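Minutes of the Equipment Planning Meeting
Automation Program, Kitchen Tasks Group
Friday, second-floor conference room

Present: King-fai Man (chair), Parveen Bepari (purchasing), Nélida Barrientos (test kitchen), Kristof Van den Broek (maintenance)
Excused: Szu-yu Lui
Minutes taken by P. Bepari

The chair called the meeting to order at 9:30 a.m. The minutes of the previous meeting were approved with one correction: under Item 3, "Grakden" should read "Vorness" in both places.

1. Matters arising

Mr. Van den Broek reported that the cable order placed after the last meeting has been received and charged to the maintenance line. The invoice showed a freight charge that was not on the quotation. Ms. Bepari will raise this with the supplier and hold payment of the freight portion until an answer is received.

The question of storage for the old bench arms was carried over to the next meeting.

2. Fingers and fingertips

Ms. Barrientos presented the test kitchen's request for replacement gripper fingers. The present rubber fingers show light scuffing on the surface. They remain in service, and she did not ask that they be withdrawn. Her concern was that the group has no written rule for when a finger is to be replaced, and that the decision is now left to whoever is on shift.
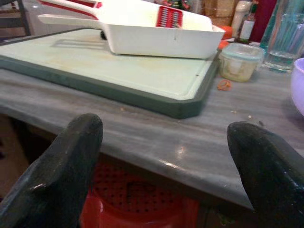
Mr. Van den Broek said that scuffing alone has not been treated as a fault by the maintenance section and that he would want a grip test on a standard object before any pair is discarded. Ms. Barrientos agreed, provided that the object is a kitchen item. She proposed the handle of the vegetable slicer, as it is already part of the preparation task.

Two quotations were considered. Trostov offers molded fingers in sets of four, with delivery in three weeks. Shih offers a softer compound at a higher unit price and requires a minimum order of 14. The chair observed that the minimum order would leave the group holding stock for a gripper model that may be changed within the budget year.

Decision: One set of four to be ordered from Trostov. Shih to be asked whether a smaller trial quantity can be supplied.
Action: P. Bepari (order and inquiry); K. Van den Broek (draft of replacement rule, including grip test).

3. Two-arm station in the test kitchen

The chair asked for a statement of what the two-arm station requires in order to continue through the summer. Ms. Barrientos listed the items in the order in which she would wish them funded.

The first is cable management. The cables on both arms hang outside the forearm, and she would like clips and sleeves fitted so that a loop cannot catch on the counter edge. Mr. Van den Broek advised that sleeves add stiffness at the wrist and asked that clips be tried first. This was accepted.

The second is a supply of duplicate kitchenware. The test kitchen works with ordinary household goods, among them a mint-green cutting board, a white slicer with a red blade section, lavender bowls, a steel bowl and metal spoons. The request is for matching duplicates, so that a broken or mislaid item does not change the task. The chair asked whether similar items would serve. Ms. Barrientos replied that a bowl with a different rim would require the grasp to be set up again and that the cost in staff hours would exceed the price of the bowl. 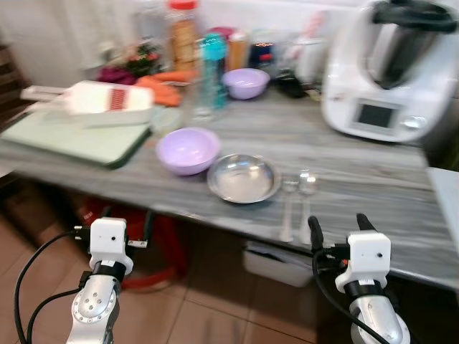
Page 2

The third item is a cover for the gripper housings. Ms. Bepari noted that the housings are white, that food work is planned for most of the season, and that the warranty terms supplied by Vorness say nothing on cleaning agents. Members agreed that no cover should be bought until Vorness has stated in writing which agents are acceptable.

There was some discussion of the space at the back and right of the counter. Mr. Van den Broek asked whether the multi-function kitchen machine on the right could be moved to give the arm on that side more clearance. Ms. Barrientos said that operation of its silver control knob is proposed as a later task and that she would prefer the machine to stay in place. The jars and canisters along the back could be thinned out if maintenance found them to be in the way. Mr. Van den Broek will measure the reach of both arms and report.

Decision: Cable clips and duplicate kitchenware approved from the current year's funds, total not to exceed $1,000. Covers deferred.
Action: N. Barrientos (kitchenware list with makers and sizes); K. Van den Broek (clips, reach measurements); P. Bepari (letter to Vorness).

4. Budget for the coming year

Ms. Bepari circulated the draft equipment budget. It contains 19 lines, of which the largest is a service contract for the arms. Grakden has offered to renew on the present terms if the group commits before the end of June. A one-year renewal and a three-year renewal are both available. The longer term carries a lower annual rate but no right to cancel.

Mr. Van den Broek spoke in favor of one year. Response times under the present contract have been acceptable, though parts have twice been shipped to the wrong building. The chair agreed that three years was too long a commitment while the gripper model remains under review.

Ms. Lui had sent a written comment asking that training hours be shown on their own line and not under service. Accepted without discussion.

Decision: One-year renewal with Grakden recommended to the finance office. Draft budget to be revised and recirculated.
Action: P. Bepari.

5. Other business

Ms. Barrientos asked that purchase requests under $50 be allowed by e-mail without the blue form. The chair will inquire.

The meeting was adjourned at 10:50 a.m. The next meeting will be held in the same room, with storage of the bench arms as the first item.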